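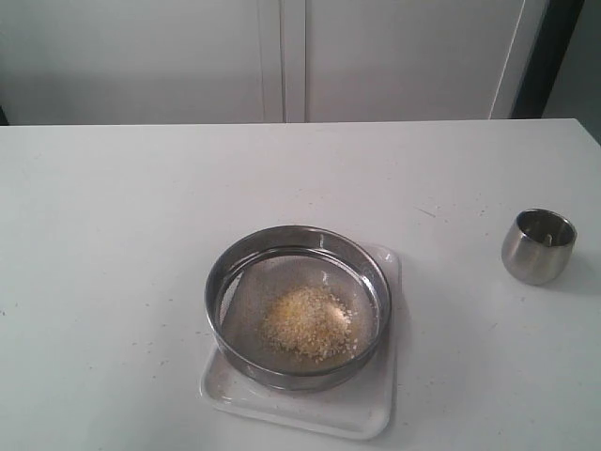
About Sokska

Sokska records demonstrations of manual work for teams that train robot control policies. We do not build robots and we do not sell models. What we deliver is a set of recorded task attempts, each with its sensor streams, its labels and a written account of how it was collected.

The company was started by Rizwan Uddin after several years of writing motion planners for packaging lines. The planners did well with boxes and badly with anything that spilled, and he wanted a source of examples in which the material itself was the hard part. Our first paid collection began in July with one station and one task. We now run 4 stations, all in the same building, and 2 of them are kept for granular and powdered material.

What we collect

Most of our work is tabletop manipulation with kitchen and laboratory ware: pouring, sieving, scooping, leveling, wiping and stacking. Sieving takes up more of our schedule than any other task. A steel sieve on a white tray, a steel cup and a small mound of pale yellow grains give a learning system a good deal to deal with. The metal is reflective, the mesh is partly see-through, and the grains scatter differently each time they are poured. A policy trained only on rigid objects has no useful guess about where such a pile will end up.

The granular set, which we call Fladeo, holds 2239 accepted episodes. A further 533 were recorded and rejected. Rejected episodes are kept, labeled with the cause, and supplied to any client who asks for them. Common causes are dropped sensor packets, a wrong start state and an operator pausing for longer than the task sheet allows.

How an episode is made

Each task has a sheet that sets the start state, the goal state and the permitted variation. Operators choose positions within the permitted range and do not return objects to a fixed mark between attempts. An early collection used taped outlines on the table, and the resulting policy failed as soon as the tray was moved by a hand's width. The tape was removed.

An episode starts when the operator confirms the start state and ends when the goal is met, the time limit passes or the operator calls a failure. Failed attempts count as valid data if the recording is sound. Recovery from a bad pour is labeled as its own segment, so that it can be weighted separately in training.

Tables are wiped between sessions but not between episodes. Specks and smudges build up on a work surface in any kitchen or lab, and a model that treats each one as an object will fail there. Clients who need a cleared surface for every attempt can specify it on the task sheet.

Labels and review

Labels are applied in Plirkeris, our in-house annotation tool. It shows all streams on one timeline and stores every edit with the name of the person who made it. A second reviewer checks segment boundaries without seeing the first reviewer's marks. Where the two disagree by more than the agreed margin, the episode goes to the task lead – usually the person who wrote the sheet.

Working with us

Projects start with a short pilot on one task. We send the pilot episodes, the task sheet and the rejection log, and the client decides whether the sheet needs changes before the full run. Our longest-running client, Ranasinghe, changed its first sheet three times at this stage.

Requests for the Fladeo task sheets can be sent through the contact form. Please state the robot, the end effector and the control rate you plan to train for.

Page last revised August 2022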